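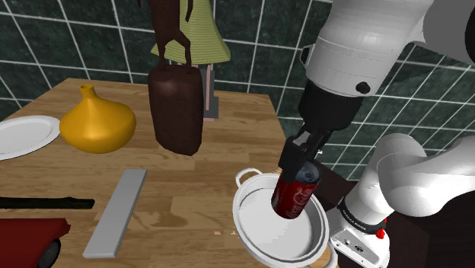 Fig. 1. Simulated tabletop, single arm, can over the pot.

Handout 4: Comparing grippers in simulation
Robot Handling Lab, Trirnotley, version of 2018-04-27

Okay, so last time we got everybody's simulator running and I promised we would do something more fun than moving joints one at a time. Today is gripper day! The job is a pick-and-place with a soda can and a round white pot with two handles, and you will run it with two different grippers on the same arm. Bring the numbers back to class, because the last half hour is going to be us arguing about them.

The two grippers

I call them Ross and Puroson, after the model folders they live in. Ross is the plain parallel one: two fingers, they move together, they move apart, end of story. Puroson has an extra linkage in each finger so the tips can swing in a little when they meet something. On paper Puroson ought to be better with round things. I have my own opinion after running both far too many times, and I'm keeping it to myself until you've done yours.

Please don't swap anything else between runs. Same arm, same table, same camera, same controller gains. Every year somebody changes the gripper and the gains together and then writes two pages on how great the gripper is (it was the gains).

Why a can and a pot

A can is a nice mean test object. It's smooth and it's round, and the lid end gives you a rim that's a bit tricky for collision shapes. Look at Fig. 1 and notice that the can is leaning, with its top over to the right and a finger up at the lid. A tilt like that is what I want you to write down. If you only log "in the pot" or "not in the pot" you lose most of what makes this interesting.

The pot is shallow, which helps you, but the rim is thick and the handles stick out, which doesn't. Watch where the can's lower edge is before you open the fingers. And the arm's own base is right next to the pot, so your planner has less room over there than you might think – mine loves to fold the elbow up into silly shapes when the target is that close in.

Leave the clutter alone, too. The vase, the lamp, the plate, the long gray bar and the rest are part of the task. They're all off to the left in this view and a sensible path will stay clear of them, but I do want to hear about it if yours doesn't.

What to run

The full grid is 2,592 trials if you take every start pose, every grip force and both grippers. Don't do that on your laptop! The lab machine has chewed through it already and the results are in the shared folder under Bastard, which is what the batch script has been called since the February when I wrote it and it broke every single night. I've fixed it since. The name stuck.

Your share is 60 trials per gripper. Start the can upright on the table, let the random seed pick the spot, and use the default approach from above. For each trial write down

seed
gripper
grip force setting
tilt of the can at the moment of release, in degrees
in the pot, on the rim, or on the table
anything odd

"Anything odd" is my favorite column, so please fill it in. A can that jitters between the fingers counts. So does a can that sinks into the pot floor (check your contact settings if you get that one more than once or twice).

A word about the camera

The view in Fig. 1 is close in, and the gripper covers part of the can's lid. Fine for a figure, not so fine for measuring. Take your tilt from the simulator state and use the camera only for a sanity check. If you're doing the optional vision part, you'll have to estimate tilt from pixels, and then you'll find out how much a dark finger in front of a dark, shaded can side bothers your edge detector. Mine was off by a lot on the left side and pretty decent on the lettering side.

Before you hand it in

Plot tilt against grip force, one plot per gripper, same axes. I got a sheet last year with one axis going up to 69 and the other up to 2, and I spent a whole evening thinking one of the grippers was a miracle. Label your units. Put your seeds in the appendix so I can rerun the weird ones.

If the simulator crashes when you load Puroson, delete the cached mesh files and load it again. If it still crashes, come and find me before the lab and bring the log.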